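Notes wk 6, verifying reader-submitted material. Typed up fast, slides to follow, don't cite these

Picking up from the break. We'd got as far as the difference between a tip and a submission. A tip points you at something. A submission IS the something (photo, clip, screenshot, scan of a letter). Different handling, different form, different person on the desk usually.

## 1. First contact

Reply the same day, even if it's one line. People who send you a picture at 7 in the morning will have sent it to the other paper by noon.

Ask for, in this order:

- the original file, sent as a file and not through a chat app (chat apps strip the metadata)
- where they were standing
- did they take it themselves
- who else has it
- can we use their name

The third one gets skipped constantly. "I'm sending you this video" does not mean "I filmed this video." A lot of the stuff that comes in before an election is third or fourth hand and the sender honestly has no idea where it started.

## 2. Screenshots of messages

Weakest form of evidence we deal with, also the most common. Easy to fake, easy to crop, easy to misread. Minimum checks:

- full thread, scrolled, ideally a screen recording
- the number, not just the contact name (anybody can save a number under any name they like)
- a second recipient who doesn't know the first
- call the party / company / office it claims to be from, before publication, and write down the time you called

Case from Iltmont. The local desk got a text telling people on the Softić housing estate their polling place had moved. It hadn't. 486 people got it, going by the list the reporters put together later. The desk ran it off one screenshot and got the sender wrong. The message was real, the name on top was just how one resident had saved the number. Correction went up two days later and the accused campaign got more out of the correction than they'd lost from the story. Read the correction in the reader, pay attention to the second paragraph where they say what they *didn't* check.

## 3. Place and time

Street signs, shop fronts, shadows, bus numbers, weather. Compare against map imagery but check how old the map imagery is. Radonjić's rule (Panagiotis Radonjić, he's the August guest, read his chapter first) is that you need 2 independent matches on place and one on time before you write the caption. His team at Bokitz went back through 267 submissions from one campaign season and 110 had something wrong in the sender's own description. Mostly wrong street or wrong day. Hardly any of it was lying. People misremember, or they're upset, or they forward it late.

So: don't treat an error as proof of bad faith. Ask again, politley.
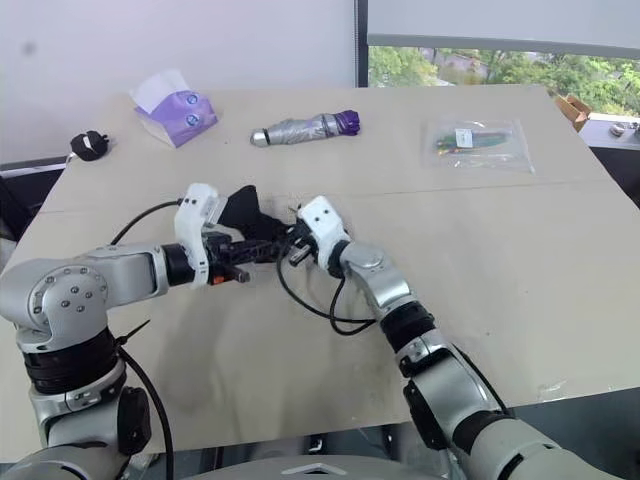 Does a submitter have to be named for the piece to run? The editor has to know who they are, the readers don't, and the reason for leaving the name out goes in the desk log before the piece is published.

## 4. Consent and risk

The person who sent it and the people in it are seperate questions. Sender says fine, great, that covers the sender. Faces of kids, patients, anyone in custody: blur by default, argue for unblurring.

Public employees sending things about their own workplace are the group most likely to get hurt. Think about what the angle of the shot gives away. If only one window in the building looks onto that parking lot, you've named your source whether you meant to or not. Crop it, or describe it in text and hold the picture.

Never ask someone to go back and get a better shot. Legal will say the same thing but the point is they're not staff, they don't have a vest or a lawyer or insurance.

## 5. Paying and prizes

Ran short on time here, so just the outline.

- Flat fee per item: pushes up quantity, also pushes up junk
- Prizes: better quality, but look at who is on the jury and who pays for the prize
- Nothing: fine for breaking news, gets hard to defend if you're selling ads next to it

Estska pays on publication and publishes its rates. Compare with the two contracts in the reader, esp. the clause on resale. One of them takes all rights forever for a byline.

## For next time

Read Radonjić ch. 4 plus the Iltmont correction. Bring one reader-submitted item from any local outlet, with the caption, and be ready to say what you'd have asked the sender. One page max, handwritten ok.

Desk log template is in the shared folder, use the newer one, the old one has no box for time of call.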